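Triltbridge Motor Forum > Help and Advice > Buying and Owning

Is a limited-run coupe worth keeping with a replacement gearbox?

Asked by jullville_dave, April 2024

I have an Urquhart 264 coupe, the later one with the five-speed manual. The plate on the inner wing says 2433, which I take to be the build number. The gearbox has been whining in third since January and the garage in Jullville says it needs new bearings at the least. They have offered me a used box from a saloon instead, which they say bolts straight in. It would be a lot cheaper. Will this hurt the value of the car, and is the saloon box really the same?

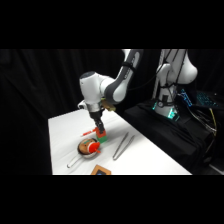
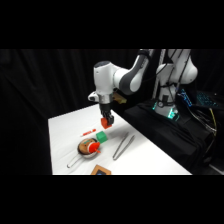

Robot arm with a block in its gripper, both pictures.

I'm not planning to sell but I would like to know where I stand. The car has done low miles and everything else on it is original apart from the exhaust.

3 answers

Answer from Tuulikki Ikonen

The casing is the same and it will bolt in. The ratios are different. The saloon box has a shorter fifth, so you will be pulling more revs on the motorway, and the speedo drive gear doesn't match either. You can swap the drive gear over from your old box if it isn't worn. Check it before the garage sends the old one back as an exchange unit.

On value, buyers of these look for the original gearbox number on the paperwork. If you fit the saloon box, keep your own one, drain it, wrap it up and store it somewhere dry. A car sold with its original box on a pallet loses far less than one where it has gone for good. I would still have yours rebuilt. Third gear whine on these is nearly always the layshaft bearings, and those are a standard size that any bearing supplier can get. Ask for the synchro rings to be looked at while it is apart. Mine took the garage 15 hours including taking it out and putting it back, and they charged for the lot, so get a fixed price in writing.

One more thing. 2433 on the inner wing is the body number. The build number is stamped on the bulkhead under the wiper motor, and the two don't run in step.

Answer from drumham_spanners

Had the saloon box in mine for years, never bothered me. It's a car, drive it.

Answer from coupe_keeper

Agree with the first answer about keeping the old box. I don't agree that fifth is shorter on all of them. The early saloons had it but the last ones used the coupe ratios, so it depends what year the donor is. There is a letter after the casting number on the left side of the casing. If it is a C you have the same ratios as the coupe. Ask the garage to read it to you over the phone before you go over there.

Also check what oil is in yours now. If somebody has put modern gear oil in it, that can make them noisy. It won't cure a bad bearing but an oil change costs very little, and I'd do that first.

Comment from jullville_dave

Thanks all. Rang them and it's a B. Going to ask for a price on the rebuild.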